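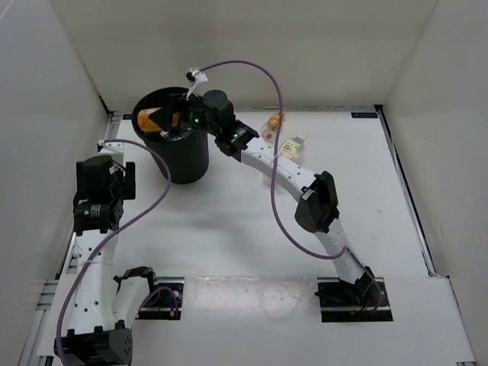 3.2 The reader and the false trail

In the corpus of Candola Press we find 400 crime novels, and in most of them the detective shares the clue with the reader before he understands it. Bermúdez calls this the "open drawer." Her term is useful, but it does not explain the case of Zepeda, where the narrator hides the letter in chapter 2 and mentions it again only at the trial.

Machala counted 1752 scenes of questioning and marked who speaks last. His numbers are discussed below.

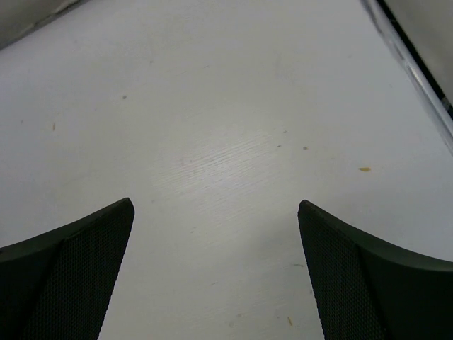
The suspect has the last word in 900 of these scenes, more than half of the total. In our opinion this result must be read with caution. The early novels were printed as serials, and an installment often had to stop on an answer. When the same text was later published as a book, as happened with The Jeneo Inheritance, the editors kept the break and only removed the chapter title.

We therefore treat the serial and the book as separate works. The false trail is longer in the serial, and the guilty person enters it later, sometimes after the second murder.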